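Plolside tea club, October catch-up, Thursday, 6 o'clock

Me taking notes again (hello!), with Peiyu Zheng in the chair and Xiaoqing Cui arriving just after the biscuits. Last month's notes were agreed, though I'd spelt Yuan wrong twice, sorry.

Paper bowls: Xiaoqing likes the round tan ones with the thick rim, and so do I. We agreed to order 70 more from Zoment.
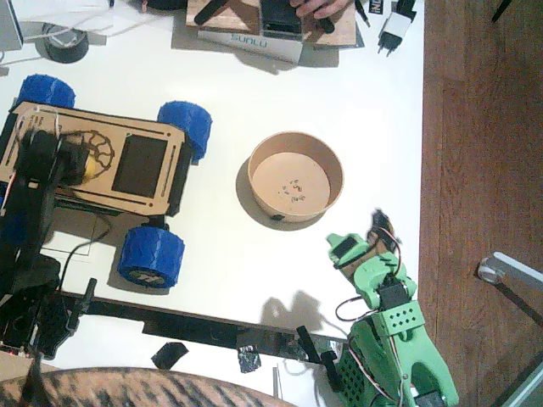
Peiyu asked that we all tip our crumbs in the bin before we go – fair enough, I'm as bad as anyone. I said I'd wipe the white table too.

Money: £365 in the tin. Xiaoqing to bank it.

Next meeting same time, Peiyu bringing cake.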